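Werksbesuch bei Plernetti in Wurnemberg: Zelle 4

Zelle 4 dient bei Plernetti dem Befüllen von Kartons mit verpackten Süßwaren. Zwei Arme unterschiedlicher Größe sitzen auf einer gemeinsamen Schiene an der Tischkante. Für einen Armtausch muss deshalb nur die Schiene neu vermessen werden, der Tisch bleibt stehen. Der Referenzlauf umfasst 11 Posen und dauert rund 161 Sekunden.

Beim Rundgang im Januar ging es vor allem um die Kabelführung. Am großen Arm liegt die Leitung außen und bildet oberhalb des Ellbogens eine weite Schleife. Zu knapp bemessen, zieht sie beim Griff in den Karton am Handgelenk.

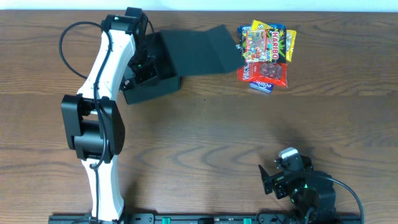 Wartung

Schleife und Klemmstellen werden zu Schichtbeginn geprüft, die Schrauben der Schiene alle 2 Wochen nachgezogen. Greiferfinger kommen als Satz von Quansah. Nach jedem Fingerwechsel wird der Nullpunkt neu gesetzt, danach folgt ein Leerlauf mit halber Geschwindigkeit. Die Servos des kleinen Arms tauscht Plernetti selbst, Getriebeschäden am großen gehen an Winstead.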